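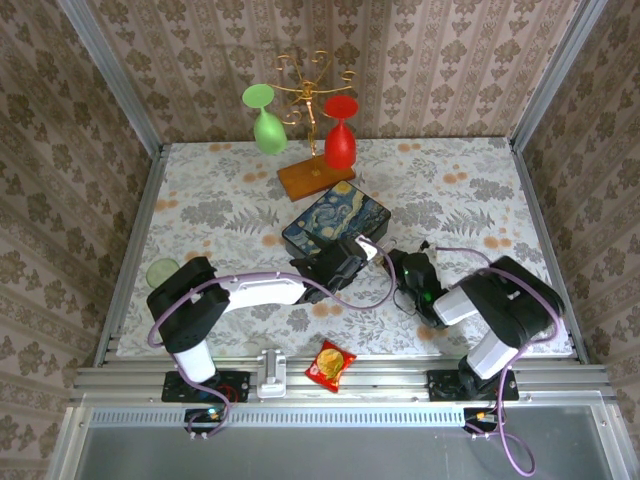 How can I free up space on my home computer without paying for a cleaning program?
Delete the big files first, then remove the programs you don't open anymore, and leave the small things for the end. Windows already has the tools for this, and they are enough for a normal household.

I write these tips from our kitchen in Cirkthorpe, where the family laptop lives on the counter beside the toaster and everybody uses it. Last December it refused to save my daughter's homework, so I had to learn quickly.

Start with the Downloads folder
Open it, change the view to Details and click on the Size column, so the biggest files go to the top. In ours there were 551 files, and many were the same electricity bill downloaded again and again. Installers are the other usual guests. Once a program is installed and works, in most cases you can throw away the installer.

Uninstall, don't only delete the icon
When you delete the icon from the desktop, the program stays on the disk. Go to Settings, then Apps, then Installed apps, and sort by size. I removed an old photo organiser called Teltard, and two games my son had not touched since he was in grade four. If you don't recognise a name, search for it before you remove it. Some of them belong to the printer or the sound, and then you will have a quiet computer – I did this once.

Empty the Recycle Bin at the end
Your deleted files still take up space until you empty it. I wait 9 days, and if nobody in the house has asked for a missing file I press the button.

Where to download new programs
Go to the maker's own website. The first result in a search can be an advertisement, and the page behind it may have three green buttons which all say Download. Read each window of the installer slowly and untick the extra toolbar or the "recommended" browser.

My neighbour Ulises Sepúlveda keeps a paper notebook beside his computer, with the name of each program and what it is for. I copied the idea and used a leftover school scribbler. It is a bit old-fashioned, but my husband can find the answer without calling me at work.

A reader, Rajkumari Ahuja, asked if she should defragment her disk as well. If it is an old spinning drive, yes, now and then. If it is an SSD, leave it alone, Windows takes care of it by itself.

Next month I will write about sorting family photos – bring your patience and a big cup of tea.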